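홈 > 침실 > 담요·스프레드 > 피덴(Fiden)
검색어를 입력하세요 검색
읽는 시간 4분

피덴 황토색 무늬 담요 771

침대 하나에 꽃무늬를 몇 가지까지 올려도 될까요? 저희 비롬홀름(Biromholm) 침구 담당들은 이 질문을 정말 좋아합니다. 답은 늘 "마음에 드는 만큼"이고요. 피덴 771은 그런 분들께 먼저 보여 드리고 싶은 담요입니다. 장미 무늬 퀼트 위에 올려도, 단색 시트 위에 올려도 자기 색을 잃지 않아요. 황토빛 바탕에 금빛 덩굴무늬가 흐르는데, 접어 두었을 때와 펼쳤을 때 느낌이 꽤 달라서 볼 때마다 재미있습니다!

무늬를 그린 사람은 군힐드 스코브(Gunhild Skov)입니다. 오래된 벽지와 찻잔 가장자리 장식을 모으다가 그중 마음에 든 곡선을 이어 그렸다고 해요. 처음 시안을 받았을 때는 색이 너무 진하지 않나 싶었는데, 침대에 올려 보고는 저희 쪽에서 먼저 이대로 가자고 했습니다. 밝은 꽃무늬 침구가 많은 집일수록 이 진한 황토색이 중심을 잡아 줍니다.

색과 무늬
바탕은 황토색이고, 빛을 어느 쪽에서 받느냐에 따라 올리브빛이 돌기도 하고 갈색에 가까워 보이기도 합니다. 화면으로만 보고 고르시는 분들은 이 점을 꼭 생각해 주세요. 낮에 창가에서 본 색과 저녁에 스탠드를 켜고 본 색이 다릅니다(저는 저녁 쪽이 더 좋아요).
무늬는 큼직한 덩굴 곡선이 중심이고, 사이사이에 꽃 모티프가 들어갑니다. 무늬가 커서 반으로 접어 발치에 걸쳐도 충분히 살아납니다.

크기
퀸 침대를 기준으로 만들었습니다. 싱글에서는 양옆으로 넉넉하게 내려오고, 킹에서는 위쪽만 덮는 스프레드처럼 쓰시면 됩니다. 소파용으로 찾으시는 분께는 같은 무늬의 작은 사이즈인 피덴 531을 권합니다. 두 제품을 같이 쓰셔도 좋은데, 531은 접는 폭이 좁아서 안락의자 등받이에 잘 맞아요.

함께 쓰기 좋은 침구
가장 많이 받는 질문이라 길게 적습니다.
- 크림색 바탕의 장미 무늬 퀼트: 저희가 제일 좋아하는 조합입니다. 분홍과 황토가 이렇게 잘 맞는지 저도 이번에 다시 봤어요.
- 남색 시트: 아래쪽에 어두운 색이 한 줄 보이면 침대 전체가 차분해집니다. 트레버사이드(Trevorside)의 남색 시트와 맞춰 보았는데 아주 좋았습니다.
- 연한 분홍이나 베이지 플리스 담요: 촉감이 달라서 겹쳐 놓는 재미가 있습니다. 겨울에는 플리스를 안쪽에, 771을 바깥쪽에 두세요.
- 레이스 커튼, 나무 옷장: 침구는 아니지만 붉은 기가 도는 나무색 가구 옆에서 이 담요가 특히 예쁩니다.

접는 법
긴 쪽을 먼저 반으로 접고, 손바닥으로 가운데에서 바깥으로 공기를 밀어낸 다음 다시 반으로 접습니다. 침대 위에서 접을 때는 인형이나 작은 수건을 먼저 한쪽으로 치워 두면 모서리 맞추기가 훨씬 수월해요. 둘이서 접으면 금방입니다. 옷장에 넣을 때는 무늬가 바깥으로 오게 두어야 찾기 쉽습니다. 눌린 자국이 신경 쓰이시면 하룻밤 펼쳐 두세요.

세탁과 보관
찬물, 약한 코스, 세탁망 사용. 건조기는 낮은 온도에서만 돌려 주세요. 첫 세탁은 단독으로 하시고, 표백제는 쓰지 않습니다. 다림질은 필요 없습니다. 여름에는 오드손(Oddsson) 면 보관 가방을 추천하는데, 퀸 사이즈 담요 2장이 들어갑니다.

입고 안내
771은 지난 6월에 처음 들어왔다가 금방 동났고, 이번 물량은 2018/12/26부터 발송합니다. 531은 재고가 있어 주문하신 순서대로 나갑니다. 색상은 황토 한 가지입니다. 푸른색도 만들어 달라는 말씀을 많이 주셔서 스코브 씨에게 전해 두었어요.

교환은 포장을 뜯으신 뒤에도 세탁 전이라면 가능합니다. 색이 생각과 다르면 편하게 연락 주세요.

꽃무늬 침구와 함께 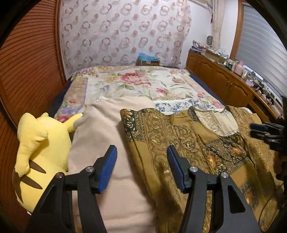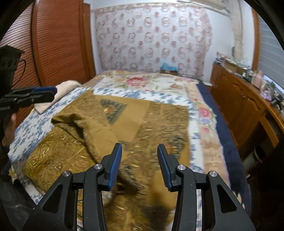

꽃무늬 침구 위의 황토색 무늬 천. 두 사진 모두 남색 시트와 함께.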